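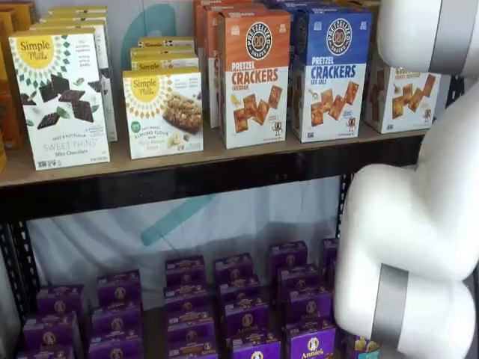
先月の号で「ロボットはもう家事ができるんですか?」というお便りを紹介したら、思いのほか反響がありました。いちばん多かったのは「食洗機に皿を入れてほしい」、次が「洗濯物をたたんでほしい」。わかります。うちのソファにも、たたまれるのを待っている山がひとつあります。

で、今回は家事の手前の話、お店の棚の話を書きます。私は学生のころ、駅前の小さな輸入食品店で2年ほど品出しをしていました。だから「棚にお菓子の箱を並べるだけなら機械でもすぐでしょ」と言われると、ちょっとムキになるんですよね。あれ、地味に頭も指先も使うんですよ!

たとえばクラッカーの箱。背が高くて奥行きがないので、指が当たっただけで倒れるし、倒れると隣も道連れになります。しかも同じメーカーの味ちがいが隣り合っていると、形は同じで色だけちがう。チェダーがオレンジ、シーソルトが青、という具合ならまだ親切なほうで、私が働いていた店には、ふたの隅の細い線でしか区別できないビスケットがありました。開店前の眠い頭で何度まちがえたことか。

前出しもあります。お客さんが手前の箱を取ったら、後ろの箱を引き出して面をそろえる作業です。やり方は簡単で、後ろの箱の角に指をかけてすっと引くだけ。ところがこの「指をかけてすっと」が、アームにはなかなかの難題らしいんです。箱と箱のすき間に指先が入らないし、吸盤で持とうにも、上の棚板までの余裕が足りないことがある。強くつかめば箱がへこむ。へこんだ箱って、中身が無事でも最後まで売れ残るんですよねえ。

このあたりをSkotonという小さな会社のAnderson Falcãoさんに電話で聞いてみました(夜の8時なのに、一時間近くつきあってくださいました。感謝!)。Falcãoさんいわく、何もない机の上の箱をひとつ持ち上げるのは、もうそんなに騒ぐことではないそうです。困るのは、ぎっしり詰まった棚のほう。

「奥の箱を取ろうとして、腕のひじが手前の箱に当たるんです。人間は無意識に肩をひねってよけますけど、ロボットにはそれも計画のうちですから」
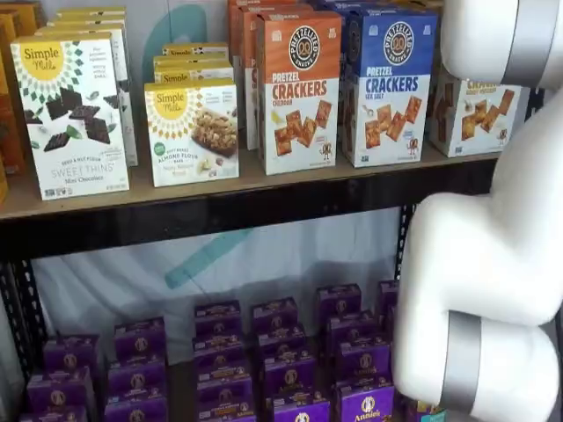
もうひとつ面白かったのが、積み重ねの話でした。小さめの箱が何列にも積んであると、いちばん上の箱はともかく、途中の一箱だけ向きを直したいときに困る。上を押さえながら下を動かす、つまり両手の仕事なんですね。私はバイト時代、左手の甲で上を支えて右手の指二本で回していました。腕が一本のロボットなら、いったん上を全部どけるしかない。想像しただけで日が暮れそうです。

Falcãoさんのところでは、同じ棚で前出しだけを600回くり返して、どこで失敗するかを記録したことがあるそうです。最初の200回は、ほとんど「箱の見分け」でつまずいたとのこと。同じ色の箱が奥まで続いていると、一箱の終わりと次の箱の始まりがわかりにくく、棚板の影がかかるとさらに迷う。見分けがよくなると、今度は指先のすべりが目立ってきた、と。直しても直しても次が出てくるあたり、うちの洗濯かごに似ています。

それじゃあ家ではどうか、という話ですよね。私の予想では、台所の戸棚はお店の棚よりずっと先になります。お店なら箱は箱の形をしているし、置き場所も決まっています。うちの戸棚なんて、輪ゴムで口をしばったパスタの横に開けかけのクッキーが寝ていて、その上にだれかの水筒が乗っています。Falcãoさんに写真を送ったら、「これは当分、ご自分でお願いします」と返ってきました。はい。

とはいえ、夜中のお店で前出しだけを黙々とやってくれる機械なら、私は案外早く見られる気がしています。遅くてもいいんです。閉店から開店までは長いし、朝来たときに面がそろっていれば、それだけで一日の始まりがぜんぜんちがいますから。むずかしい棚は人がやって、そうでない棚は任せる。昔の私なら、まずビスケットの棚を押しつけていたと思います。

品出しや倉庫の経験がある方、「これは機械にはまだ無理でしょう」という作業があったら、ぜひ教えてください。次号で何通か紹介します。冷凍庫の中の話、特に待っています!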